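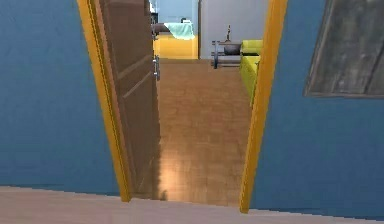 Doorway start, looking through to the sofa end. Door open, blue walls either side.

Collection log, simulated house, April. Second batch for the doorway and room-to-room set.

Started at 9.40 after restarting the render machine. The plan for this batch is 400 episodes of going from one room to another in the same house, each paired with a typed instruction. Last month's policy went through a doorway well enough if it began straight in front of it. Starting from the side it clipped the frame, or turned towards the nearest bright wall and stayed there. I think the first batch was too tidy. Nearly all the starts were square on to the opening and at the same distance.

Changes from batch one:

Start position is now drawn from anywhere in the room that has clear floor, and heading from the full circle. Camera pitch varies a little per episode. Doors are set open at the start and the angle is saved with the episode. Closed doors are for a later batch.

Lasateck is still doing the scene loading and the driving. Bider writes the episodes to disk, with the image stream, the pose, the action and the instruction text. I had to pin Bider to the older version again, as the new one drops the final action of each episode. It is a small thing to lose, but the final action is the stop, and we need the stop.

Driving by hand with the pad went fine up to the break. One thing to fix in Lasateck: the turn rate is too quick at full stick, and the recorded turns come out jerky. I have been keeping to half stick. Whoever takes the afternoon slot, please do the same or the two halves won't match.

The side starts are the slow ones. Some of them face straight into a wall with very little to go on, and you have to turn on the spot for a while before anything useful comes into view. I left these in. The search is part of what we want it to learn. I cut an episode only if I got lost myself and went round twice. 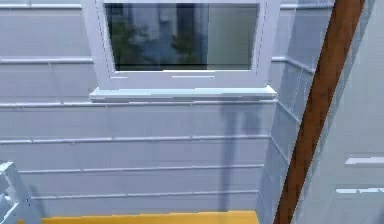
Window wall, from a start with a bad heading. Siding and sill, brown beam on the right.

Views like this one are what batch one was missing. Pale wall, pale trim, and most of the colour down at the bottom or off to one side. The old policy gave nearly equal scores to left and right on frames of this sort and dithered between them. For the new batch I am marking the turning part of each episode with its own tag, "search", and the part after the target comes into view with "approach". Bider takes the tags without complaint if they are lower case.

Ran the checker at 13.15. Of the 400 recorded, 381 pass. 17 failed for contact with a door or frame, which the checker counts as a fail even where the episode carries on properly afterwards. The last two had no instruction text saved. I can retype those from the paper list.

On the contact failures - I went back through them and most are my driving. But 3 of them look wrong. The camera is well clear of the door and contact is still logged. I suspect the collision shape on that door is wider than the door you see. Opened it in Nakpan to look at the shapes and it does stick out past the handle side. I have not changed it yet. If we change it now, the two batches will have different doors, and I would sooner do both at once. Those episodes are set aside in a folder called doorcheck, please don't delete. 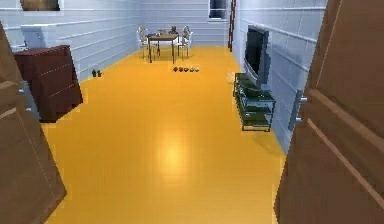
Long room through the double opening. Table and chairs at the far end, row of five small round objects on the floor before them.

This room gives the longest runs. The instructions for it are mostly "go to the table" and "stop before the row of things on the floor". The second needs rewording. I tried "bowls" and "pots" and I can't settle which they are at this size, and a person typing to the system won't know either. Left as "small round things" for the moment, with both other words as alternates in the list.

The shine on the floor is worth watching. There is a bright patch in the near half, and it shifts as the camera moves. I want to know if the policy treats it as something to go round. Sokus has a switch to turn reflections down, and I would like a small matched set with it on and off, same starts and same routes. Not today.

Also the table is only a few pixels high from the doorway. At the image size we train on it nearly goes. Options are to train at a larger size, which doubles the time per run, or crop the middle and feed that in as a second image. I prefer the crop. Tried it on a handful of frames and the chairs at least stay readable.

Afternoon was the bedroom starts, which go from the carpet out to the wooden floor.

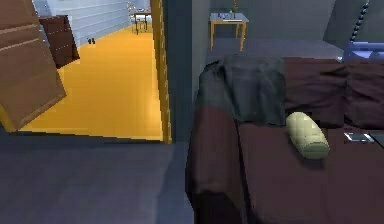
For these the instruction is "leave the bedroom and go to the table". The start heading matters a lot. Facing the bed, you need to turn left to find the way out, and the policy from batch one went for the gap beyond the bed instead. I drove a few with deliberate late turns so that there are examples of recovering from that. They are tagged "recover". Keep them out of the first training run and add them in the second, so we can see what they do by themselves.

Floor change at the threshold caused no trouble in the recording. The pose trace is smooth across it.

To do next:

Retype the two missing instructions.
Fix the turn rate in Lasateck before any more hand driving.
Compare the door collision shape with the visible door in both batches.
Write the crop step and run it over the 381.
Reflection test in Sokus, matched starts.
Ask for more disk. Bider stopped once at 16.20 with the drive nearly full and I moved batch one off to the slow store to carry on.

Training on the passed episodes is queued for tonight with the same settings as last time.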